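Notes from the folding room, typed up 06/08/2024

Deolinda Louro has folded shirts for a living for 17 years. Before the arms came to Sirkerar she did it standing, eight hours, same table. Now she sits for part of the shift and feeds the Fluno cell, and she has opinions.

"First week I hated it," she says. "It was slow. I could do a whole stack while it was thinking about one sleeve."

And now? Shrug. "Now it's less slow."

The cell went in last April. Two arms, one table, the supplier's people in and out for a while. Joaquim Macedo runs the floor and signed for it. He's quick to give the number: 665 garments on a good day, everything counted, hand and machine together. Long sleeves are the problem. Tees go through fine.

"A long sleeve has to come across the body and lie there," Macedo says. "If the cuff ends up in the wrong place you see it on the shelf. Customer sees it. So we watch the sleeves."

Louro says the same thing with less patience. Dark shirts she watches hardest, the creases are harder to see. "I do the collar with my thumb, like this. It doesn't have a thumb." 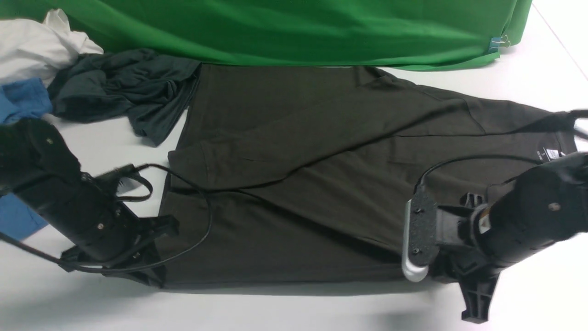
## "Who fixes it? Me"

What changed most isn't the folding, she says, it's the stopping. Before, if a pile was bad you just worked thru it. Now somebody has to untangle the heap, pull out one shirt, lay it flat, wait. She clears the jams too. Nobody wrote that into her job at first.

"I asked for it in writing. Took them 2 months."

Macedo doesn't argue. The pay grade for the four people on the cell was changed after that, and he admits it shoud have come sooner. "We planned the machine. We didn't plan the job next to the machine."

No one was let go, he says. Two people who retired weren't replaced. Louro brings this up herself, before I ask. "So it's not nobody. It's two chairs."

## Wrists, mostly

The good part, according to her: wrists. She used to wear a brace in the evenings. Doesn't now. She still hand folds 125 or so pieces a shift, the knits and anything with a hood, and says that's about the right amount.

Worst part: the quiet. The old table had six people around it and everybody talked. The cell has one chair.

Macedo wants a second cell for the Min line, maybe next year. Has he asked the folders? "I'm asking now," he says. Louro, across the room, laughs at that pretty loud.

She'd want the tables closer together. That's her condition, she's told him already. He wrote it down.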